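Can a machine do the dishes yet?

Forum > Home Automation > General

gullton_ros
Posted 8:14 pm
OK so I've been arguing with my brother-in-law all October about this. He says we're 3 years out from a machine that does the dishes start to finish, and I say he's dreaming. I run 41 dish racks a shift at work and I would LOVE to hand that over. But glassware? Come on!

stubbs_and_sons
Posted 8:31 pm
I'm with your brother-in-law. Our shop has had an arm loading trays since spring and it has dropped one part in the last 300. People keep judging these things by videos from years ago.

gullton_ros
Posted 8:40 pm
Trays of identical parts though. My kitchen has jelly jars, wine glasses, and a mug my kid made that isn't even round.
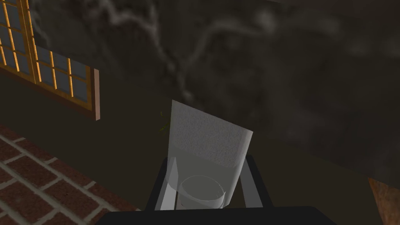

And clear stuff is the worst of the lot, because half the time what the camera picks up is whatever's behind the glass. I can find a tumbler in the sink with my eyes shut (I've done it, power outage, don't ask).

Lachlan Halliday
Posted 9:02 pm
Picking it up is the easy half if you ask me. Squeeze gently, lift, fine. Now wipe the inside with something soft and get the gunk off the bottom. That's where I'd want to see 100 in a row before I paid a dime.

stubbs_and_sons
Posted 9:09 pm
100 in a row is a tougher test than my teenager could pass, lol

Lachlan Halliday
Posted 9:15 pm
Your teenager didn't cost what a car costs. Wait, scratch that.

jirham_jo
Posted 9:47 pm
Doesn't everybody here own a dishwasher? That IS the machine. Loading it takes me five minutes. I'd much sooner have something that folds fitted sheets.

gullton_ros
Posted 9:52 pm
Jo, new thread for sheets please, I have opinions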